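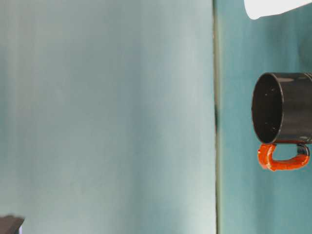 Kitchen & Tableware > Mugs, cups, glasses

Thread: White specks inside black mugs, is this a glaze fault or am I being had?

Skundutov wrote:
Bought a black mug secondhand, glossy all over, with a bright orange handle. Inside it has tiny white dots on the wall. The seller says it's "a speckled interior" and meant to be that way. I don't buy it. A speckled glaze has specks everywhere, and this has a handful. I've washed it twice and I can't decide if they moved. Before I drink out of it I'd like to hear from somebody who knows more than the seller does.

Kirui wrote:
Lint. Next.

Dollside wrote:
Could be lint, could be hard water. I have black bowls and every one of them looks dirty the minute it dries. Did you towel it or air dry it?

Skundutov wrote:
Towel the first time, rack the second. Same sort of dots both times as far as I can tell, which is why I don't like the lint theory.

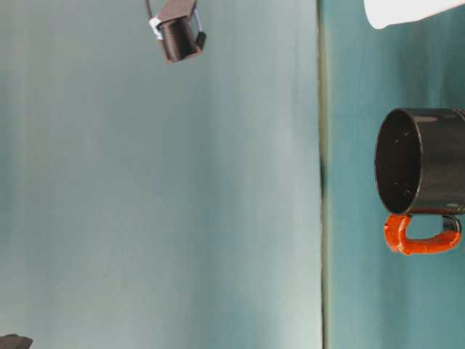
Black mug, orange handle, white dots on the inside wall.

Hesar wrote:
Those look like pinholes to me. Little bubbles come up through the glaze in the kiln and leave a pit. On black they show.

Kirui wrote:
A pit in black glaze doesn't have to be white, it depends what's under it. And you can't tell a pit from a crumb in a photo. Neither can I, to be fair, but I'm not the one diagnosing a kiln.

Hesar wrote:
I said "look like."

Petrică Dumitrescu wrote:
Run a fingernail over one. If it catches, it's a pit or a bump. If it comes off, it's dirt. If neither, soak it in white vinegar for 30 minutes and rinse, and then you know if it's scale. I did this with a whole shelf of cups last November and most of it was scale.

Dollside wrote:
Seconding vinegar. Not on the handle though. What is that coating? It looks lumpy.

Skundutov wrote:
No idea. The listing said "hand-finished grip," which could mean anything. It's textured and a bit lumpy, and where it meets the body near one end there's a short black section, so it's two-tone there. The seller calls that a design detail. I call it running out of orange.

Reijo Jääskeläinen wrote:
I'd be more suspicious of the handle than the dots. Somebody may have dipped or painted it at home. Plenty of people do that to cover a glue repair. I'm not saying yours is one. But I would fill it with water and lift it over the sink a few times before I trusted it with coffee.

Kirui wrote:
Or it's an ordinary mug with an ordinary orange handle and you're all scaring a person off a cup.

Reijo Jääskeläinen wrote:
Lifting it over a sink costs nothing.

Dollside wrote:
What did you pay?

Skundutov wrote:
5 dollars, and shipping was more than the mug. Listing had 648 views, which the seller told me as if it proved something.

Hesar wrote:
It proves 647 people passed.

Petrică Dumitrescu wrote:
So did you do the fingernail?

Skundutov wrote (edited 3/18/23):
Did the fingernail. One dot came off. The next one didn't, and I couldn't feel it either. So Kirui gets one and the rest are undecided. Vinegar tonight, inside only. I'll do the sink thing too, but I still want to know what's under that orange.

Kirui wrote:
I'll take my one.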